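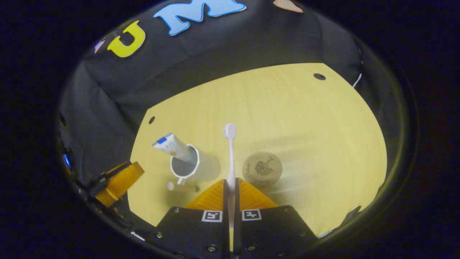
Drirngate Community Dental Team

Filed under: News & Notices > Teeth & Gums

2023-02-21

FREE BRUSHING PACKS FOR DRIRNGATE FAMILIES FROM MARCH

For immediate use

Families in Drirngate will be able to pick up a free brushing pack from the start of March, under a new scheme called Drumo. 600 packs to give out. First come, first served, one per child.

Each pack has a child's toothbrush, a tube of fluoride paste, a two-minute sand timer and a chart for the fridge. Stickers too. Packs for under threes have a smaller brush and a different leaflet so please tell the desk how old the child is.

Pick-up points are the health centre on Atinga Road and the library. No appointment, no forms, no proof of address. Just ask at the desk. Health centre desk shuts for lunch, library doesnt.

Drumo follows a short survey we ran with local parents before Christmas. 69 replies. Most said bedtime brushing was the hard one, mornings were fine. Cost came up a lot as well, mainly from homes with several children where brushes need replacing all at the same time. A fair few people had been told different things about how much paste to use, and quite a lot were still rinsing with water afterwards.

So, the basics again. Brush last thing at night and one other time in the day. Smear of paste for under threes, pea-sized blob from three up. Spit, don't rinse. Small circles, gum line included, backs of the teeth included. Help them until they are seven at least, even if they say they can do it. New brush every three months or when the bristles splay.

"We see children in the chair who have never been shown," said a spokesperson for the team. "Parents are doing there best on very little sleep. A pack and ten minutes with someone friendly goes a long way."

There will also be 2 drop-in mornings in the library's Enari Room during March. Bring the child, bring the brush they use now, bring questions. Dental nurses on hand. Dates to be confirmed, will go up on the library door and on this page. Buggies fine. Step-free from the car park side only, the front ramp is still being mended.

Schools and nurseries wanting packs in bulk should write to the team by post or leave a note at the health centre desk. We can't promise numbers yet. Childminders can collect for the children they look after, same rule, one each.

Please note the packs don't replace a check-up. Check-ups are free for under 18s.

ENDS

Notes for editors: Drumo is run by the Drirngate Community Dental Team. Spokesperson available weekday afternoons via the health centre desk.

Related news
- Changes to weekend emergency dental cover
- Mouthguards: a guide for junior sports clubs
- Atinga Road health centre car park resurfacing
- Denture cleaning leaflet now in large print

Comments (3)

mumof4_drirn
Brilliant, will be down for ours. Can I collect for all of them if they're at school?

Drirngate Community Dental Team
Yes, just give their ages at the desk.

pebbledash
Anything for pensioners? Brushes aren't cheap for us either.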